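Wevby opens its blog planning tool to everyone this June

Hello! I'm Nilmini Abeysekara, and I've been blogging for longer than my knees would like me to admit. I'm also the person behind Wevby, a little planning tool for bloggers, and from June anyone can sign up without an invite. I'm very excited about this, so forgive the length.

Why I made it

I used to keep my posting schedule on the backs of envelopes. Half my drafts never went out, and I once published the same lip balm review twice in a month (my readers were very polite about it). Wevby started as a calendar for me and two friends in Jardale, then their friends wanted it, and by spring we had 213 bloggers on the trial. Beauty, baking, knitting, one chap who only writes about canals!

What it does

You put in your half-finished ideas, pick how often you'd like to post, and Wevby spreads them out over the weeks. Move one and the rest shuffle along. It also keeps an eye on older posts and gives you a nudge when one could do with a fresh look, which trial users told me was the bit they'd miss most. 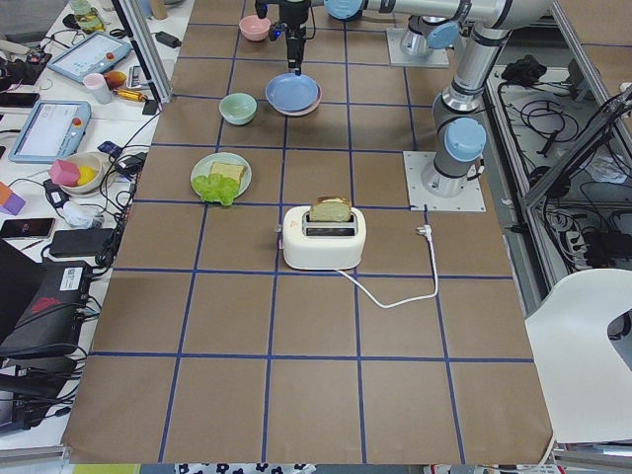
What it costs

The basic plan is free and holds up to 2000 ideas, and if you fill that up I'd love to meet you. The paid plan, Wevby Plus, takes you to 4000 and lets 2 people share a calendar. You can stop paying whenever you like and your drafts stay where they are.

Who's helping

Pramanik are looking after the hosting, and the design team at Malolix drew the new calendar screens, putting up with a great many emails from me about the exact shade of green. Thank you both.

How to join

Sign-ups open on a Tuesday at 9am through the Wevby home page. Trial members don't need to do a thing, your account carries over as it is. If you write about blogging and want an early login or a chat, use the press form on the site and I'll answer it myself, usually in the evening once the tea things are cleared away.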